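The green bowl, and what lives in it

Posted Aug 1, 2026 in Home

I've owned up before to being a put-things-in-bowls person. Keys, hair bobbles, the little screws left over from flat-pack, a single earring I'm still hopeful about. If there's a bowl on a surface in our house, it's got something in it by teatime, and it's never fruit.

So when I finally had a proper clear-out I started with the bowls, all of them lined up on the kitchen worktop, which was a sobering sight. The wooden one from Plekcombe market went to my sister. The chipped blue one has gone under a plant. Two plastic ones I swear I've never seen before went in the charity bag, and good luck to them.

The pale green glass one stays, though. I love that sort of glass, the see-through sort with a nice wide rim that catches the light, and I think it looks best on something plain and white with nothing fussy near it.
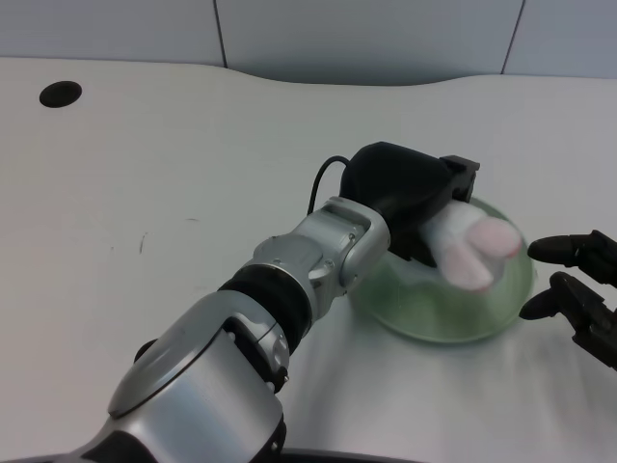 My rule for a wide bowl is that it should hold soft things. Hard things clatter and chip, and I wince every time somebody drops their keys in from a height (you know who you are). Soft things just sit there looking pleased with themselves! Rolled-up socks, a ball of wool, small cuddly toys. Evie Birkett, who lives over the road and has three under seven, keeps all the tiny teddies in one big salad bowl by the stairs and I pinched the idea off her without a flicker of shame.

We did have proper toy storage once. I bought a set of Kerero boxes in November, the stacking ones with lids, and they were fine for about a fortnight. Then the lids went missing, one got used as a sledge, and the rest turned into a tower in the corner that nobody under four feet could get anything out of. A bowl hasn't got a lid to lose. You drop things in, you fish things out, job done.

The other half of it is having somewhere clear to do the sorting. I tip everything out on a white table and go through it bit by bit, because on our patterned rug I lose half of it straight away.
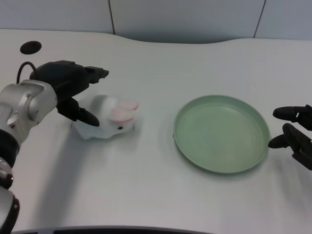
Bunnies are always the hardest for me. I can be quite brisk with a bear, but give me a small white rabbit and I go completely to pieces, and into the keep pile it goes. Raymonde Zacharias left a comment on my last post saying she washes hers inside a pillowcase with the end knotted, on a cool wash, and then dries them flat on a towel. I've tried it and can report that everybody came through with their ears on. Thank you, Raymonde!

Still to do: the drawer under the telly, which I'm dreading, and the shelf in the hall. I measured that one at 875 mm and there's room for the green bowl at the far end if I shift the lamp along. Ross paint for the wall behind, I think, once I've stopped dithering between the two creams. I've had the sample pots open since breakfast and they look identical to me now.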